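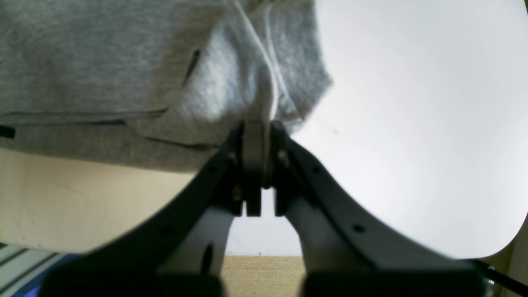 According to Annag Innes, cloth is harder than any maze, and the Dilow robotics club chose it for that reason.

Projects > Clubs > Dilow

She joined in September. "A box keeps its shape," she told me. "A sleeve does not."

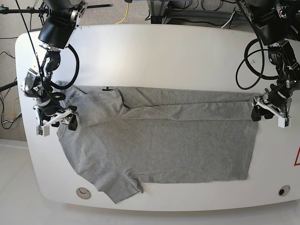

The club has 26 members and meets in Moffat. Niall Nisbet writes most of the folding program. "We begin with a T-shirt held at both ends - then we can argue about the sleeves," he said.

7 comments | 333 shares

Related
Dolia team visits Dirkbridge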